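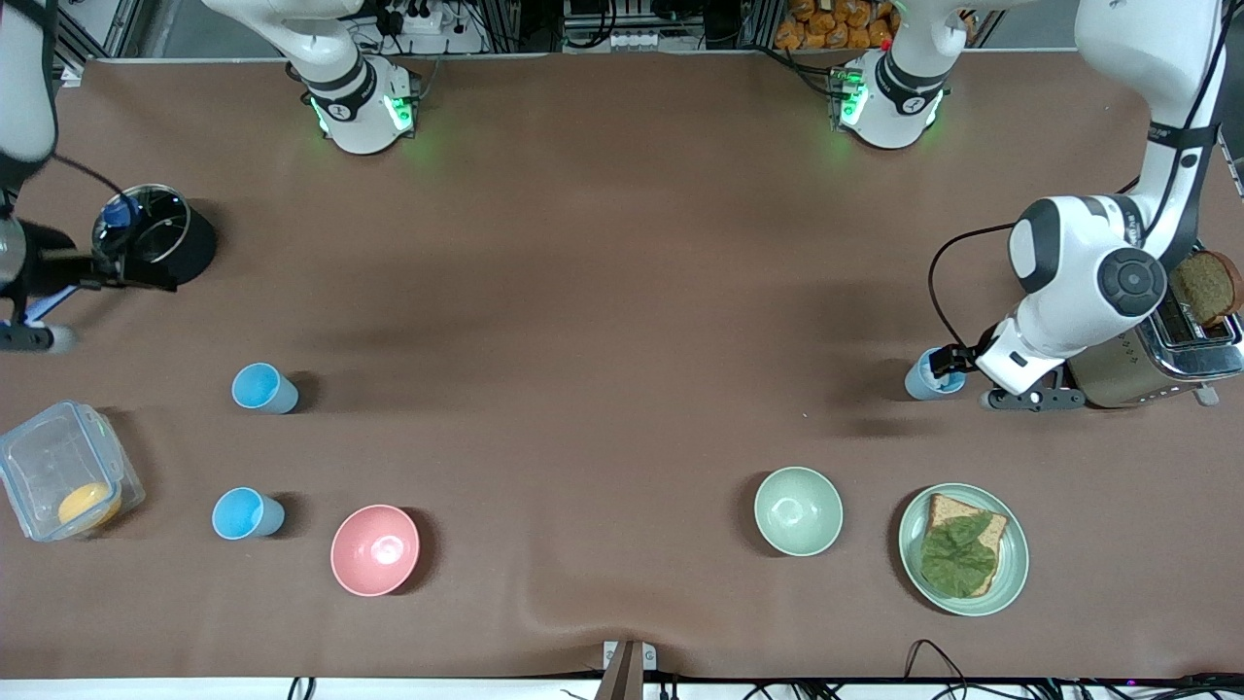 Plaven, December 29, 2020. Etow, a maker of teaching software for robot arms, has today released Kullisero 2, the second version of its program for showing a two-armed robot a task by remote control. The person who teaches moves two small handles, and the arms on the table follow. Every movement is recorded together with the camera view, so that the robot can later be trained on it. Etow has chosen kitchen work for the first task library, with ordinary things such as a lidded pot, a toaster, bowls and light blue cups, of which the left gripper is holding one. The right gripper is at the same time free to work by the pot, and the new version records both sides on one timeline.

The library contains 3,501 demonstrations, made by 41 operators at the Etow laboratory in Plaven. Most of the operators had no earlier experience with robots. According to the company, a new operator now needs nearly two hours of practice before the first recording is accepted.

"In the first version, the operator had to stop one arm to correct the other, and this pause was then learned by the robot also," said Anil Krishnan, head of development at Etow. "We have removed this. The operator can now go back a few seconds and repeat only the part which was not good."

Kullisero 2 also permits teaching by hand. The operator takes hold of the arm and leads it slowly through the movement, and the software joins this recording with the ones made from a distance.

"Bread was for me the most difficult," said Bindu Sundaram, who leads the operator training. "A slice is soft, and with the handles you must learn to close the fingers very gently."

The software is available from today to existing customers without extra cost. New customers can order it from February through the distribution partner Chege.

Press contact: Theda Hellwig, Etow, Plaven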